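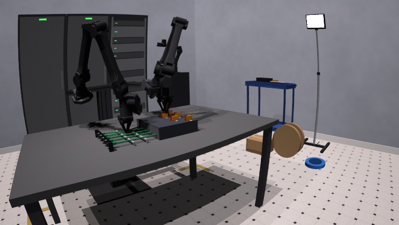 Two robot arms over a gray work table, with a rack of green rods under the left gripper.

414 shares

Vetiver in hot weather. Everyone says it, few people do it, and most of the ones who do reach for something with so much grapefruit on top that the root never gets a word in. I spent most of June with four bottles on the bathroom shelf trying to find one that smells like dirt and still lets me sit next to people at lunch.

Gostano first. Cheapest of the bunch, and you can tell in the opening, which is a blast of lime soda. Wait ten minutes. The lime goes and you get a dry, stringy, slightly salty vetiver, very plain, a bit of pencil shavings. Gone by early afternoon. I didn't mind. Reapplied in the car, twice, and the seat belt still smells of it.

Derkico is the smoky one. Too smoky, I thought, until a really humid morning when it went soft and almost sweet, like a barbecue two yards over. On a cool evening it's all ash. Odd how much the weather moves it. Spray it on cloth and it barely changes, so if you like the smoke thats your move. On skin I got a good eight hours and then a faint licorice thing I'm still not sure about.

The drydown is where I'd tell anyone to start with vetiver anyway. Shops hand you a paper strip and you get the citrus, nod, pay, go home with the wrong bottle. Wear it through a whole day first. Take a bus. Cook something with onions.
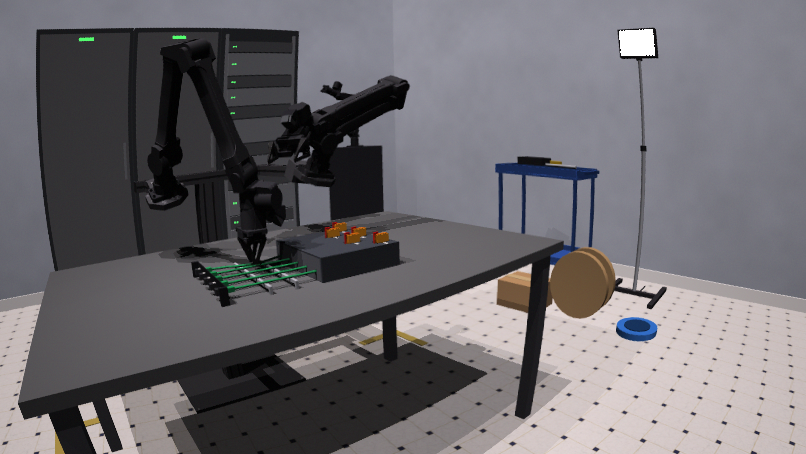 Which brings me to Thoroddsen, the one I expected to hate. $94 for 75 ml, heavy square cap, a booklet in the box with a lot of talk about rain. And the thing is gorgeous. Cold, wet, green, a little bitter, like snapping a stem and then getting the mud under it. There's a grassy note up front that some will call lawn clippings. Fine, lawn clippings. Then the root comes in slowly and stays close. My only gripe is how quiet it gets. By mid afternoon I was sniffing my own elbow in a meeting.

Grurkotari goes the other way entirely. Loud, nutty, sweet, plenty of tonka, vetiver used as a sort of brake on all that sugar. Smelled it on a friend and loved it. On me, peanut brittle. Skin is rude like that. Try a sample before you spend anything, and go easy, one spray on the chest and none on the neck. In an elevator it's a lot.

So which one. Gostano for the gym bag and for anybody who has never worn the stuff. Derkico when it's sticky out. Thoroddsen for me, most days, with a small decant in my pocket becuase of the fade. I'm halfway down the bottle already and it's only 8/26/24, so the fall write-up may have to wait until I've bought another.

8 comments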